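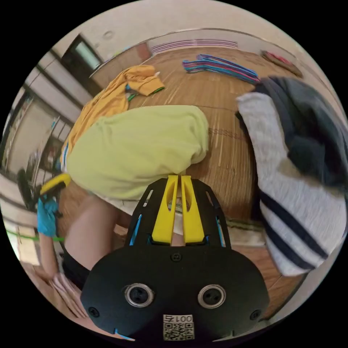 ボタ塔の見学路はどう引き直されたか　設計担当者に聞く

ジステル旧市街の北端、インデッティ通りの突き当たりに建つボタ塔は、修繕のため閉じていた上層部の公開を5月に再開する。高さ65メートル、地上から展望回廊までの階段は249段。塔そのものは案内書に必ず載る建物だが、階段や手すりについて書かれたものは少ない。今回の工事で見学路の再設計を受け持った建築技術者に、塔の下の事務室で話を聞いた。取材は2025年4月27日。本人の希望により氏名は記載しない。

最初に工事の範囲を確認した。外壁の石材は前回の修繕で手当てが済んでおり、今回は原則として触れていない。対象は内部の螺旋階段、途中の踊り場、展望回廊の床と胸壁、それに照明と換気である。

「外から見て変わった点はほとんどありません。回廊の胸壁の内側に手すりを一本足しましたが、地上の広場から見上げても笠石に隠れて見えない高さに収めています。写真を撮りに来る方にとっては、以前と同じ塔です」

見学路の改修が必要になった直接の理由は、階段の踏面の摩耗だった。踏面は淡い灰色の石灰岩で、内側の芯柱に近い部分は幅が狭いため、上る人も下る人も外壁寄りを踏む。その結果、外壁側だけが皿状にすり減り、段鼻が丸くなっていた。

「すり減りの深さは段によってかなり違います。いちばん深いのは入口のすぐ上と、踊り場から出て最初の数段です。歩き始めの一歩は足を擦るように出す人が多いのでしょう。逆に、長く続く区間の真ん中は思ったほど減っていませんでした。歩調が揃うと足は素直に上がります」

摩耗した石を全部取り替える案は、調査の早い段階で外された。踏石は一段ごとに外壁と芯柱の両方へ差し込まれており、石自体が構造の一部になっている。抜くには上下の段を仮受けする必要があり、螺旋の内部にはその支柱を立てる場所がない。

「差し込みの深さは外壁側で手のひらの幅くらいあります。引き抜けば目地が壊れ、壁の石も動きます。一段を直すために周りを傷めるのでは割に合いません。構造的に問題のあるひび割れが見つかった段だけ、樹脂とステンレスの細い棒で縫っています」

代わりに採用されたのが、減った部分だけを石灰系のモルタルで盛り直す方法である。材料はジェランスという工房が調合した。石粉と水硬性石灰を主体とし、もとの石よりわずかに軟らかく仕上がるように配合してある。軟らかくするのは、次に減るのを補修材の側にするためだという。

「補修材が硬すぎると、境目でもとの石が欠けます。ですから、いずれまた盛り直すことを前提にした材料です。見学者が多い年なら早く減りますし、少なければ長くもつ。点検のときに境目を指で触って、段差が出ていたら手を入れます」

色合わせには時間がかかった。石灰系の材料は乾くと白っぽくなり、打った直後の色では判断ができない。試験片を塔の中に置き、実際の湿度の下で乾かしてから見比べた。窓のある区間とない区間では見え方が変わるため、石粉の配合は二種類になった。

「明るい窓際では少し黄みを足したほう、暗い区間では足さないほうを使っています。並べると違いますが、上りながら気づく方はまずいないと思います。気にして探せば分かる程度です。保存の考え方としては、探しても分からないのは困るので、それでいいんです」
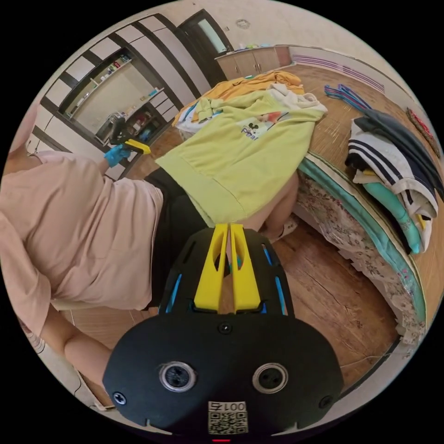

次に動線の話になった。ボタ塔の階段は一本しかなく、上りと下りが同じ螺旋を使う。すれ違いは以前から難点とされ、混雑した日には踊り場で列が止まることがあった。改修前は係員が入口で目分量で人を止めていたが、上にいる人数が正確に分からないため、止めすぎることも入れすぎることもあった。

新しい運用では、入場が30分ごとの区切りになる。各回の組は先に下りる組を待ち、最後の人が一階の改札を抜けてから上り始める。踊り場には待避できる奥行きがあるので、体調が悪くなって途中で引き返す人がいても、そこで列を避けられる。

「完全な一方通行は最初から無理でした。外に階段を付ければできますが、この塔に外階段を付けるという話は検討の俎上にも載っていません。時間で分けるしかない。そうすると一日に入れる人数の上限が決まります。計算では約900人です。以前の混んだ日はこれを超えていましたから、入れない方は出ます」

上限を設けることには市内の宿泊業者から異論もあった。団体が一度に上れなくなるためである。これについて設計側が示したのは、塔の一階と、地上から一つ目の踊り場までの区間を別扱いにする案だった。この区間は階段の幅が広く、すれ違いができる。展望回廊まで行かない見学者は時間の指定なしで入り、踊り場に面した小室で、ジステルの旧市壁の石積みを内側から見ることができる。

「あの小室はもともと物置でした。片づけてみると、塔の石と市壁の石の継ぎ目がそのまま残っていました。塔のほうが後から壁に載ったことが、目地の通り方で分かります。塔の石の目地は水平に通っていますが、市壁のほうは地盤に合わせて傾いている。その食い違いを三角形の小さな石で埋めています。私は展望回廊よりこちらを勧めたいくらいです」

手すりについても聞いた。改修前は芯柱側に綱が渡してあった。綱は握りやすいが、荷重がかかるとたわみ、上の人が引くと下の人の手も動く。新しい手すりは外壁側に付く金属の丸棒で、支持金物はすべて石の目地に打ってある。石そのものには穴をあけていない。

「目地の位置は規則的ではないので、金物の間隔もばらばらです。図面では気持ちが悪いのですが、実際に握ってみると、間隔が不揃いなことはほとんど気になりません。むしろ高さのほうが問題でした。螺旋では一段ごとの蹴上げに微妙な差があります。手すりを正確な螺旋に曲げると、段によって高く感じたり低く感じたりするんです」

このため、丸棒は現場で型を取り、踏面からの高さが揃うように短い区間ごとに曲げて継いだ。継ぎ目は溶接後に削り、手で触れて分からない程度にならしてある。芯柱側の綱は撤去したが、綱を通していた鉄の環は残した。環のいくつかは明らかに古く、灯りを吊るすために使われた可能性があるという。

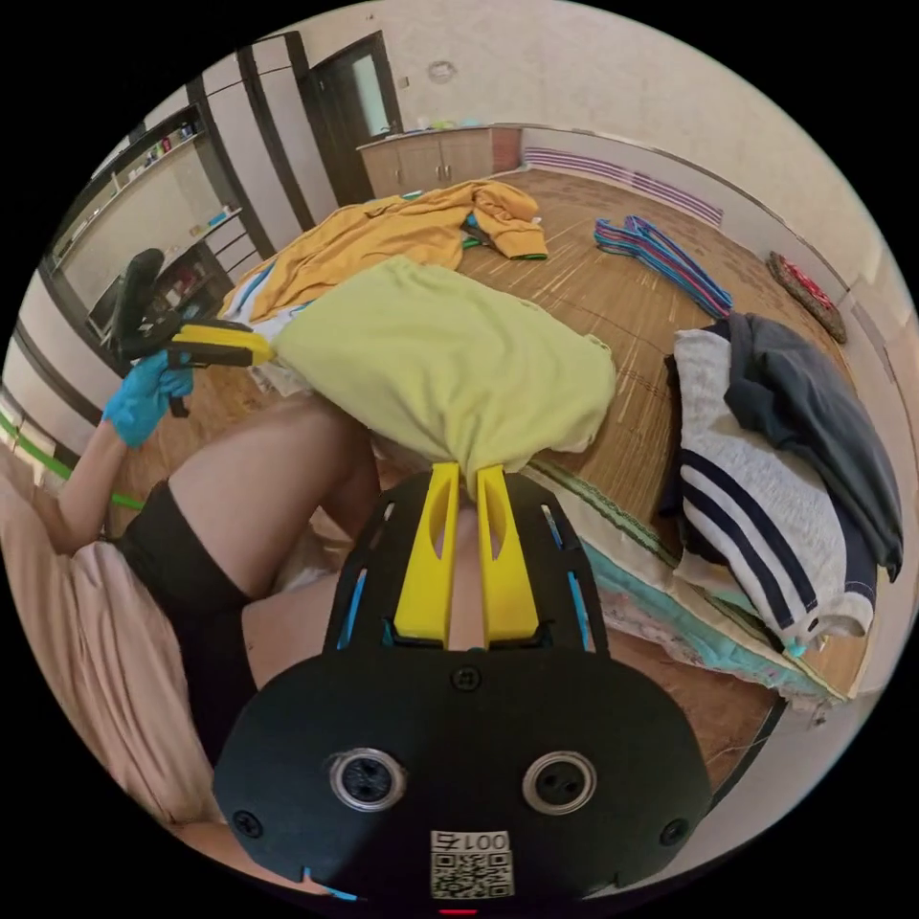

黒いグリッパーと黄色い指。左下はピンク色の毛布。

照明は、塔の窓から外へ光が漏れないことを条件に設計された。夜間の外観は広場側の投光で整えられており、窓の奥が光ると壁の陰影が崩れる。器具は踏面の外壁側、手すりの真下に下向きで取り付けられ、足元だけを照らす。

「階段の途中で顔を上げると、かなり暗く感じるはずです。暗いという苦情は試験公開でもありました。ただ、足元の明るさは十分に取ってあります。上を明るくすると、窓の前を通るたびに目が外の光に慣れたり戻ったりして、かえって段を踏み外しやすくなります」

換気の対象は主に湿気である。雨の日に濡れた上着のまま入る人が続くと、壁の内側に水滴が付く。機械式の換気設備を入れる案もあったが、ダクトを通す場所がなく、既存の小窓の開閉で対応することになった。上と下の窓を同時に開けると、塔の中に上向きの空気の流れができる。窓の金具は手動で、開ける組み合わせは風向きごとに表にして一階の管理室に貼ってある。

「西風のときだけは上の窓を閉めます。吹き込んだ雨が階段を伝って下りてくるからです。もとの図面には雨水の逃げ道が何もありません。昔は窓に木の蓋があったようで、枠の石に蝶番の跡が残っています。蓋の復元は今回の予算には入っていません」

展望回廊の床は、石畳の下の防水層をすべてやり替えた。石は一枚ずつ番号を付けて外し、同じ位置に戻している。外した石の裏には、職人の印とみられる刻みがあった。記録を取ったうえで、刻みのある面は再び下に向けて敷かれている。

「表に出して見せてほしいという意見もありました。ただ、裏は荒く仕上げてあって歩くには向きませんし、出せば摩耗します。拓本を一階に置きますので、そちらで見てください。刻みの向きが揃っていないので、私たちは検品の印と考えるより、石を切った人の印と考えています。断定できるほどの材料はありません」

回廊からの眺めについて尋ねると、答えは方角の説明になった。南はインデッティ通りがまっすぐ川へ下りる。東は旧市街の屋根が重なり、午前中は逆光になる。北は市壁の外で、建物が低く、遠くの丘まで視界が抜ける。西側は胸壁が一段高く、背の低い人には外が見えにくい。

「西だけ高いのは風よけだと説明されることが多いのですが、石の加工を見ると、あとから積み足したものです。時期は分かりません。低くすれば眺めはよくなりますが、積み足した部分もすでに塔の歴史の一部ですから、高さは変えませんでした。踏み台を置く案も安全上の理由で見送っています」

見学者への注意としては、靴と荷物の二点が挙がった。補修したばかりの踏面は表面が細かくざらついており、底の硬い靴でも滑りにくいが、細い踵は避けてほしいという。背負う鞄は壁に当たって手すりの支持金物を傷めるため、一階の棚に預ける。三脚は回廊への持ち込みができない。手持ちでの撮影に制限はない。

入場券は塔の入口に加え、インデッティ通り側の案内所でも扱う。回の指定は当日の空きがあれば変更できるが、組の上り始めに遅れた場合は次の空いている回まで待つことになる。車椅子で入れるのは一階の展示室までで、踊り場の小室にはまだ段差が残る。

最後に、次の工事の予定を聞いた。

「決まっているのは点検だけです。踏面と手すりの金物、それから回廊の排水口を順に見ます。直したいのは北面の小窓の枠で、石がひとつ、目地から少し前に出ています。いまのところ動いてはいません。測定用の目印を貼ってありますから、上るときに見かけても剥がさないでください」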